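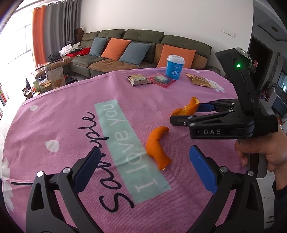
Cornidness table cover in pink, daisy and lettering print, on a table in front of an olive-green sofa.

Cornidness Table Cover, Pink
Sold by Wodum
From $19, GST included
In stock, cut to order

The Cornidness is a printed cover for coffee tables, kids' tables and smaller dining tables. The ground colour is pink. The print includes white daisies, white petal shapes, a pale mint-green band with "I love you" in white, and the word "Sample" in large black cursive script. It suits a lounge room table that gets used for snacks, homework and cups of tea.

The drawing is by Pelupessy, who also did the Drakard check we stock in the same sizes. Pink is the only colourway for Cornidness at present. A yellow was trialled in November and we decided against it, as the white daisies were too faint on it.

Finishes

Cornidness comes in two finishes, and you pick one when you order.

Coated. Has a wipe-down surface. Crumbs, fruit peel and most spills come off with a damp cloth. It keeps a fold line for a few days after unpacking. Don't iron it. Lay it flat in a warm room and the folds will drop out.

Woven. Softer and hangs closer to the table edge. Machine wash cold on a gentle cycle with like colours and line dry in the shade. Cool iron on the reverse. Spills need to be blotted quickly and the cover washed the same day.

The colours are matched as closely as we can manage between the two. The black script is a little sharper on the coated finish.

Sizes

Small: for side tables and kids' tables.
Medium: for most coffee tables.
Large: 178 cm long, for long coffee tables and small dining tables.

All 3 sizes are rectangular. We don't cut rounds in this design. If your table is round or oval, Medium or Large can be trimmed at home in the coated finish, which doesn't fray. The woven finish has a sewn hem and shouldn't be cut.

To choose a size, measure the top of your table and add the drop you want on each side. For a coffee table beside a sofa, keep the drop short so it stays clear of knees and vacuum cleaners. A longer drop looks better on a dining table but can be pulled by toddlers and pets.

About the print

The lettering has a right way up. Before you put anything on the table, check which side you want to read it from. In most lounge rooms that will be the side facing the sofa, but some customers turn it to face the door or the television.

"I love you" runs on the diagonal when the cover is laid square, so don't use that line to straighten the cover. Use the hem or cut edge and line it up with the edge of the table.

Daisies and petals may be cut through at the sides. This depends on where each piece falls on the roll and is not treated as a fault. We can't select a particular section of the print for you.

Specifications

Product: Cornidness Table Cover
Colour: Pink
Shape: Rectangular
Finish: Coated or woven
Weight, Large coated: 800 g
Printed: One side only
Edges: Cut (coated), hemmed (woven)
Use: Indoors
Supplied: Folded, in a paper sleeve

The table, sofa, snacks and other items shown with the cover are not included.

Care and everyday use

Wipe the coated finish after eating, particularly after citrus. Juice and oil from orange or mandarin peel can leave a dull mark if left overnight. A drop of dishwashing liquid in warm water will lift it if you get to it early. Rinse with a clean cloth and dry with a tea towel.

Use a mat or trivet under teapots, saucepans and anything straight off the stove. Neither finish is heatproof.

Take care with ballpoint, permanent marker and food colouring. These stain both finishes. Water-based kids' textas usually come off the coated finish with a damp sponge.

Avoid bleach, cream cleansers and scourers. They will take the shine off the coating and then the print.

Store the coated finish rolled if you have the space, print side out. A cardboard tube from a fabric shop works well. The woven finish can be folded and kept in the linen cupboard.

If the coated cover slides on a glass or varnished table, put a thin non-slip mat underneath. We sell one under Accessories, or the ordinary kind for drawers will do.

Delivery

Orders are cut and packed at our Ballarat workroom by Arif Hidayat and sent by standard post. Please allow a few business days for cutting before dispatch. You'll get a tracking number by email when the parcel leaves us.

Pick-up is available. Choose it at checkout and wait for the email saying your order is ready, as we don't keep cut pieces on the shelf.

Returns

Unused covers in either finish can be returned in the original sleeve. We refund the price of the cover but not the postage. Covers trimmed at home can't be returned unless there is a fault in the printing or the coating. If you think there is a fault, send a photo before you send the cover and Warrick Pryor will get back to you.

Swatches

We can post a swatch of each finish on request. Swatches show the pink ground and whatever part of the print happens to fall on them, so yours may have a daisy, some lettering or neither. Limit of one set per household.

Customer reviews

Adi Oei
Medium, coated
Bought for the coffee table because the kids eat in front of the telly no matter what I say. Wipes clean easily. Fold lines took most of a week to go, a bit longer than the page says. Colour is a proper pink.

Dong-geon Min
Large, woven
Nice soft feel and it washes well. I put it on back to front the first time and had everything on the table before I noticed the writing was facing the wall. Would have liked a longer size for our dining table.

Valtteri Honkanen
Small, coated
Good value. One daisy is sliced in half at the corner. Doesn't bother me but my daughter pointed it out.

Reply from Wodum: Thanks, Valtteri. The position of the print varies from piece to piece. We've added a note about it under About the print.

Questions about this product

Can I get it wider? No. The width is set by the roll.

Is there a matching runner or set of napkins? Not in Cornidness. Drakard has both.

Can it be used outside? It can go out for an afternoon, but bring it in afterwards. The pink fades in full sun.

Page last updated Mar 7, 2024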